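The Robot in the Kitchen Would Like You to Stand Behind the Tape

I got to Torkelton twenty minutes early, which never happens, and I blame nerves. I've written about dishwashers. I've written about a toaster with an app (don't get me started on the toaster). But I'd never been to an open day where the main attraction was a robot doing housework, and I'd spent the whole drive wondering if I was going to be impressed or just a little sad about my own kitchen.

The place is easy to miss. Torkelton rents the back half of a low brick building behind a tire shop, and the sign on the door is a sheet of paper that says PUSH HARD. I pushed hard. Inside there was coffee, a bowl of wrapped mints, and a sign-in sheet with 51 names already on it, mostly from the neighborhood. I'd expected engineers. What I got was a retired bus driver, two sisters who run a catering business, and a whole lot of people who just really hate doing dishes.

Rosimeire Brandão met us by the coffee. She runs the home robotics side of things and she talks fast, with her hands, and she had clearly given the safety speech a few times that morning. Stay behind the yellow tape. Don't wave at it. If somebody yells "hold," everybody holds, including you. Then she grinned and said the robot was in a good mood, and off we went down the hall.

I had pictured a lab, I guess, with white floors and people in goggles. The kitchen is a kitchen! Stone along the back of the counter, light wood cabinets up top, a blender, pots, the usual crowd of stuff that builds up on any counter where people cook. Brandão told us the early version of the room had nothing in it at all, and the robot did beautifully there, and then they moved in some regular clutter and it fell to pieces. So now the clutter stays. She won't let anyone tidy it before a demo, and I'd like that policy adopted at my house immediately.

The thing that surprised me most was the size of the arm. On video these machines look sort of dainty. Up close, the upper part is a big smooth gray thing wearing a dark cover with a fat black strap across it, like it's dressed for a ski trip, and when it swings across the counter you find yourself taking a step back whether you meant to or not.

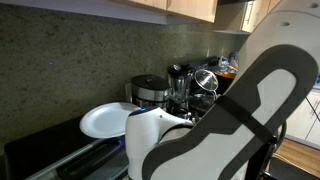

It's slower than my kid, and my kid has never once finished the dishes, according to Doina Hodžić, so the robot could take all afternoon as far as she was concerned.

She wasn't the only one feeling generous. The robot really is slow. The job that day was moving dishes from one place to another without breaking them, and it went about this the way I'd carry a sleeping baby down a flight of stairs. Reach, stop, think, adjust, stop again. One of the catering sisters muttered that she'd have fired it by lunch. But when a plate went down on the counter with hardly a click, the whole room let out this little sigh, and I'm pretty sure I was part of it.

It missed, too. On one try it came in too high and closed on nothing, and then stayed there, holding nothing, with great confidence. Brandão called "hold," walked over, reset it, and had it go again. I liked that she didn't rush to cover for it. She said the misses are most of what they work on, and that a plate is a meaner object than it looks: thin at the edge, slick, and it doesn't give you much to hang on to. Mugs are easier. Bags of flour are a nightmare. She has strong feelings about bags of flour.

The software that decides where the arm goes next is called Flunance, and there's a screen off to the side where you can watch it make up its mind. I stood at that screen way too long. The bus driver stood there longer. He wanted to know what happens if you move something while it's reaching, so they let him try (from behind the tape, with a very long wooden spoon), and the arm paused, seemed to reconsider its whole life, and started over from the top.

Of course I asked about money. You can't buy one, and Brandão was blunt about it. They've put 2 of them in real homes so far, both belonging to people on the staff, and the next round starts in November if the new joints hold up. When I pushed her for a price she offered me a mint.

I ate the mint, went back for one more look, and stayed until they had to ask us to clear the hall for the next group. Then I drove home and unloaded the dishwasher by hand, at what I'd call a very respectable speed. I only dropped a fork.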